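Durketti teaches two-armed robots to fold clothes from recordings made in people's own bedrooms

March

Research group Durketti has published the results of a study in which a robot with two arms learned to fold padded jackets and other bulky clothes from recordings made by people at home. The robot was never shown the rooms in which it was tested. It finished the fold in 39 of 241 attempts at the start of the study, using a method trained only on laboratory tables, and in 182 of 241 once the home recordings were added.

The work was carried out under the Undis project, which looks at household tasks involving soft materials. Clothes are hard for robots to handle. A cup keeps its shape when it is lifted, but a sleeve changes shape with every movement, and a thick jacket springs back after it has been pressed flat. Most earlier work by the group used towels and T-shirts laid out on a plain surface.

For the new study, people folded their clothes using a pair of hand-held grippers, one in each hand, with a camera fitted to each. The grippers close in the same way as those on the robot, so the movements can be carried over without a robot being present while the recordings are made. Contributors were asked to work wherever they would normally fold clothes and to leave the room as it was.
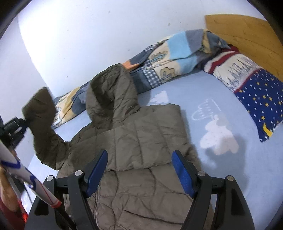
Vol. 20, No. 2

Beds were the most common place for folding. They give the robot more to deal with than a table does: the surface is soft, there may be patterned bedding close to the garment, and a dark quilted jacket shows few clear edges once one sleeve has been laid across the chest. The position of the hood also varies from one attempt to the next.

"Sleeves were where the old method failed," said Birger Amundsen, who led the study. "It would fold the first one in, go for the second and take hold of the body of the jacket as well. With the home recordings it learned to lift the sleeve away from the body before bringing it across. We did not write a rule for that. It came from the way people were doing it."

The method, named Zalodar, splits each recording into short stretches according to when either gripper opens or closes. It then learns what the two hands should do together in each stretch. When a fold goes wrong, the robot can return to an earlier stretch and try again without starting from the beginning. The group found that this mattered most with hooded jackets, where the first grasp often slipped.

Tests took place in furnished rooms at the Åberg test flat. Garments were dropped on the bed by a member of staff and were not straightened before the robot began. An attempt was counted as finished if both sleeves lay within the outline of the body and the lower half had been folded up once. Attempts that went over the time limit were counted as failures, even where the jacket was nearly done.

Several problems remain. The robot is still slow compared with a person, and it cannot yet fasten a zip. Results were weaker when the garment and the bedding were close in colour, and in rooms with strong light from one side. The group intends to look at lighting next, followed by duvets and fitted sheets.

The full paper, together with the test procedure and a list of failed attempts, is available from Durketti on request. Researchers who wish to use the home recordings should write to the Undis project office and state the purpose of their work.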